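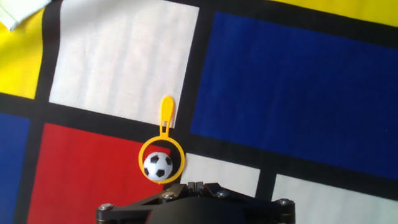
Free Play Should Be Free

My daughter's school sent home the new after-school schedule in November. There were nine programs on it. Every one of them had a goal. Coding for beginners, chess, a fitness circuit, something called Creative Problem Solving that costs extra. What I could not find on the sheet was an hour in which children are let out onto the grass and left alone until somebody comes to pick them up.

When I was in grade school in Quinlan we had that hour. It was called "outside." One adult stood near the door with a whistle and a cup of coffee, and the rest was up to us. I don't remember the whistle being used much. I remember a long argument about whether a ball that hit the gutter and rolled back down was still in play, and I remember that it went on for most of a spring.

I think schools should bring that hour back, and I think parents like me should stop asking for it to be turned into something else.

I include myself because I have done it. Two years ago I sat in a parent meeting and asked what the kids were "getting out of" the last part of the day. I meant it as a helpful question. The principal at the time, Kanako Kikuchi, said they were getting a rest and some time with their friends, and several of us wrote that down as if it were a problem to be solved. The next fall there was a schedule. The year after that there was a fee.

The usual case for structured activities is that they teach things. They do. My daughter can play a decent opening in chess and I could not at her age. I have no complaint about the chess teacher, who is patient and starts on time. My complaint is with the idea that an hour without a teacher teaches nothing, so that any program at all must be an improvement on it.

Watch a group of seven-year-olds start a game with no adult in it. Most of the time goes into the rules. Who is on which side, where the line is, whether the small kid gets an extra turn, what happens if the dog gets the ball. By the time they have settled all this it is often time to go home, and an adult looking on would say they never got to play. They would not say that. Settling it was most of the game. In a league, all of that has been done for them by grown-ups before they arrive. They get a shirt and a position.

Ro-un Jin, who coached our town's under-eights for four seasons and has since quit, told me the part he disliked most was the quiet. He would set the kids up for a scrimmage and they would stand there and look at him. If a ball went out they waited to be told whose it was. He started walking to the far end of the field and pretending to read his phone, and after a few minutes they would begin to sort it out. Then a parent would come over and ask if everything was all right.

There is a fair objection here about safety. Kids left to themselves get hurt, and they are mean to each other. I was hit in the mouth with a bat when I was nine, and I was left out of things, and I left other kids out of things, which I feel worse about now than the bat. An adult should be close by. The adult should step in when there's blood or when one kid is being made miserable day after day. That is a different job from running the hour, and it takes some restraint, and I suspect it is harder to hire for. A person with a lesson plan looks busy. A person standing by a door looks like a budget cut.

The second objection is that working parents need coverage until five or later, and that programs are how the school pays for it. I am one of those parents. I pick up at 5:30 and I am grateful that there is somewhere for her to be. But I would pay the same fee for the door and the grass. I asked three other parents in the pickup line whether they would, and two said yes right away. The third said her son would just sit under a tree. I don't see what is wrong with sitting under a tree after six hours of school.

The third objection is one I hear less often but take more seriously. It goes like this: children with money at home will get their lessons somewhere anyway, and the ones without it will only get them at school. If the school drops chess, the chess kids will have a private tutor and the rest will have nothing. I don't want to drop chess. Keep the programs for the kids who want them, and keep them cheap. Just put one more line on the sheet. Mine would say "Outside," with a start time and an end time and an empty box where the description goes.

At home we have made a small change, which was to cancel two things and not replace them. The first couple of weeks were bad. She was bored and said so loudly, and I gave in once and drove her to the indoor climbing place. After that it eased up. Last week she and the girl from the corner house were in the yard until dark with a bucket and a piece of rope. I asked what they were doing and was told I wouldn't get it, and I went back in and started dinner.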